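Harkwood Caldeira Coupe Plate, 200 mm

Stoneware side plate, matte charcoal
Item no. 134
Sold in sets of 6

Overview

The Caldeira is a side plate for bread, fruit and desserts. It is pressed from a dark stoneware body and fired once with a matte glaze on the face and rim. The foot ring is left unglazed and ground smooth. The Sono range uses the same body with a gloss glaze, and the two stack together.

The rim is raised slightly to hold crumbs and thin sauces. There is no separate well, so the full diameter is usable.

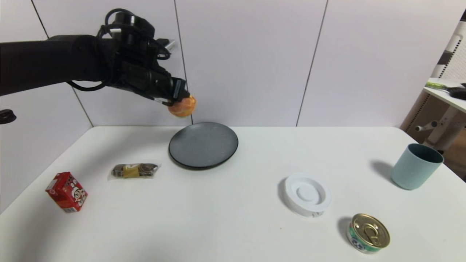 Keith Furnival wrote in August that his first set picked up gray lines from steel knives within two weeks, and asked whether the glaze had been cut through. The lines are metal left on the surface by the blade. A non-scratch cream cleaner and a damp cloth will take them off – do not use steel wool or a scouring pad. Matte glazes show these marks sooner than gloss ones, and serrated knives leave more of them.

Specifications

Diameter: 200 mm
Body: stoneware
Finish: matte glaze, unglazed foot
Dishwasher: yes, any rack
Microwave: yes
Oven: no
Freezer: no

Care

Wash before first use. Dry the foot ring fully before stacking, as the bare clay holds water for some time after the glaze feels dry. Oil from nuts or pastry can leave a darker patch on the matte face, which clears with warm water and dish soap. Do not move a plate straight from the refrigerator to the microwave.

Ordering

Sets ship from the Firkside warehouse in 2 inner cartons. Single replacements are available for chipped plates on request; quote the item number. Shade varies a little between firings, and replacements cannot be matched to an earlier batch.

Page revised November 21, 2023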